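Recording folding demonstrations at a home desk

In our Dornance build, the small arm learns from demonstrations made by a person. I record mine in the evening, at the same desk where I solder. For soft objects I begin with a folding umbrella, and these are the steps I follow.

1. Set the camera
Wear the head camera low on the forehead and tilt it until both hands stay in view when they rest on the desk. I record at 300 lux or more, measured at the desk top. With less light, dark fabric loses its folds.

2. Flatten and hold
Lay the umbrella down with the handle pointing away from you. Press the folded canopy with the left hand and keep the right hand at its right edge, fingers spread. Leave the tie strap free at the near end, so it can hang over the desk edge. Hold still for two seconds before you continue.

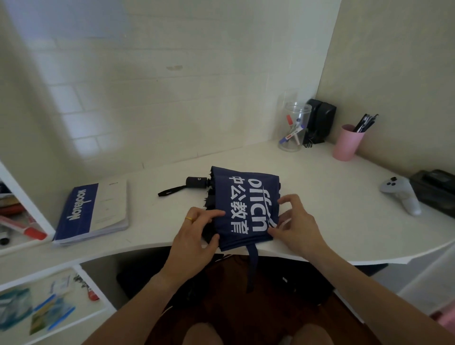
3. Wrap and close
Turn the canopy around the shaft slowly, then bring the strap over and fasten it. If you lose the strap, stop and start a new take.

4. Check the take
Open the file in Tovitz and delete every take shorter than 400 samples. My last evening gave 76 good ones.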